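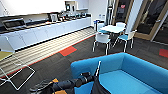
*Onu's arm and gripper during the morning demonstration, with the kitchen area behind.*

# A Morning with Onu in Dradham

Visitors to the Silovach Institute's open day in March were asked to leave their coats at reception and their expectations, in the words of the printed programme, "at a reasonable level". The advice was sound. Those who had come to Dradham hoping to see a household robot cook a meal were directed to the talks upstairs, where such matters were discussed at length. Those who wished to see a machine deal with a piece of cloth were taken down to the ground floor at half past nine.

The demonstration was held in the staff common room. It has a kitchen counter along one side, a white table with chairs, and glass doors at the far end. Carpet gives way to a striped strip of flooring in front of the cupboards, and red sections are let into the grey. The institute has a laboratory with plain walls and even lighting one floor above, and the earlier open days were held there. Moving the event downstairs was the decision of Khanyisile Modise, who has led the domestic handling programme for the past three years.

"We had a robot that performed well in a room designed for it," Ms Modise told the first group. "That is a useful thing to have, and we learned a good deal from it. Our partners, however, do not live in laboratories."

The chief partner is Flokari, a supplier of equipment to residential care homes, which funds the programme jointly with the institute. The company's interest is specific. Staff in its clients' homes spend part of every shift picking up blankets, towels and clothing from chairs and sofas, and the work involves a great deal of bending. Flokari has asked the institute to establish which parts of that work a robot could carry out without supervision, which parts it could carry out with help, and which should be left alone for the present.

## Soft things

Cloth remains one of the more awkward materials in robotics. A cup keeps its shape when it is lifted, so a machine that has identified the cup once can usually rely on what it knows. A blanket changes shape as soon as it is touched. It may be folded, bunched, hanging or caught beneath a cushion, and a good grip in one place may pull it further out of reach in another.

Onu, the institute's robot, approaches the matter in stages. It first looks for an edge, then selects a point near that edge, and then brings the gripper in from the side and closes it. Should the grip fail, the machine withdraws and looks again before making a second attempt. The whole sequence is allowed 20 seconds. Visitors on the morning tour found this slow, and several said so. The programme's engineers consider it generous, and intend to reduce it once the rate of damaged seams has come down.

The present behaviour was developed from 2000 recorded attempts, all of them made in the building over the winter. Each was begun by a member of the team guiding the arm by hand control, and each was marked afterwards as a success, a partial success or a failure. The partial successes proved to be the most argued-over part of the collection. A towel that has been lifted and then dropped on the correct side of the chair may be counted in several ways, and the team's written rules on the point now run to four pages.

## On the floor

The programme allowed 40 minutes for each group, with no more than 16 visitors at a time. Guests stood on the side away from the arm and were asked to keep their voices at an ordinary level. An engineer remained beside the stop control throughout and, to the mild disappointment of the younger visitors, had no cause to demonstrate it during the first session.

Ms Modise gave the commentary herself. She was frank about the conditions. Dark cloth is harder for the cameras to read than light cloth, as the folds show less clearly, and strong overhead lighting can hide the pale surfaces in a room almost completely. Glass is a further difficulty. The doors and partition in the common room produce reflections which the software formerly took for furniture, and for some weeks in the autumn the robot declined to move towards that end of the room at all. The fault was traced and corrected in the new year.

One visitor, a care home manager from the north of the county, asked whether the residents would be expected to keep out of the machine's way. Ms Modise replied that the obligation ran in the other direction. Onu is required to halt when a person comes within reach of the arm, and to remain halted until that person has moved off or has given it leave to continue. The manager observed that some of her residents would stand there all afternoon. It was agreed that this was likely, and the remark was written down.

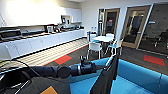 What is the robot meant to do when it cannot pick up a piece of cloth?

It makes a second attempt from a different angle, and if that also fails it leaves the item where it is and sends a short message to a member of staff. It does not keep pulling, and it does not try to move the furniture.

The rule about messages has been the subject of some discussion between the institute and its partner. Flokari's representatives would prefer that staff were disturbed as seldom as possible. The institute's view is that a robot which fails in silence will soon be distrusted, and that a message costs little if it is brief and says plainly which room is concerned. A trial of both arrangements is planned for the summer, in two homes that have yet to be named.

## What follows

The programme's next stage concerns sorting. At present Onu lifts an item and places it in a single container, and takes no account of whether it is a bath towel or somebody's good cardigan. Care home staff consulted during the winter were firm on this matter. Laundry that reaches the wrong wash is a common cause of complaint from families, and a machine that made the problem worse would not be welcome, however many blankets it had picked up.

There is also the matter of noise. The arm's joints are audible across a quiet room, and the mobile base is louder. Neither troubled the open day, with conversation going on and the kettle in regular use, but a residents' lounge in the evening is a different setting. The institute has asked its workshop to examine the base first.

Ms Modise declined to give a date on which Onu, or a machine derived from it, might be offered to homes. She noted that two earlier programmes elsewhere in the building had given such dates, and that their staff were still being asked about them. Flokari has confirmed its support until the end of the next financial year, with a review to be held before then.

The afternoon groups followed the same programme, with the addition of a short talk on battery care. Tea was served in the common room after the last session, once the arm had been folded away and the area in front of the counter reopened. Schools and care providers wishing to attend the autumn open day should apply in writing to the institute's visits office in Dradham. Places on the ground-floor demonstration are limited and will be given in order of application, and groups requiring step-free access to the talks upstairs are asked to say so when they write.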